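Sim demos: how many per object before you stop?
koster_w
19 Dec 2025
Collecting grasp demos in sim, 100 per object, tabletop layout reshuffled each episode. Overhead view during the approach on the can:
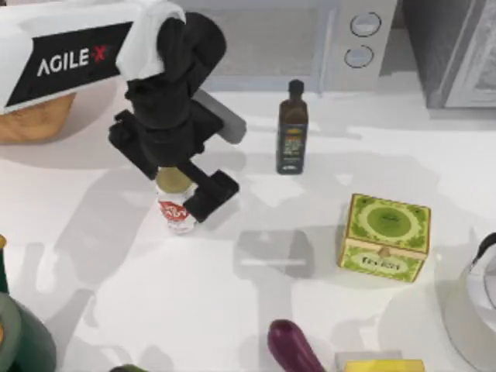 Geert Vandenberghe
100 is too many if the start poses barely change. I'd do fewer and spread the poses wider.
koster_w
Poses are randomized per episode. Shadows too.
Hilde Willems
Disagree with Geert. We stopped early on Plurau and went back for 282 more.
koster_w
Second view, same setup: 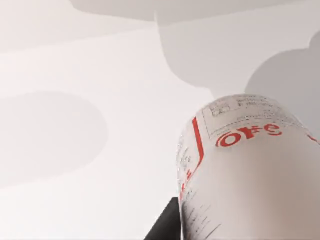 Wrist stream is my real question. I log it at 5 Hz and wonder if that starves the policy near contact. With the label filling this much of the view and only a black wedge, likely finger, in the corner, there isn't much to servo on.
Geert Vandenberghe
5 is low. Try doubling it before you touch the count.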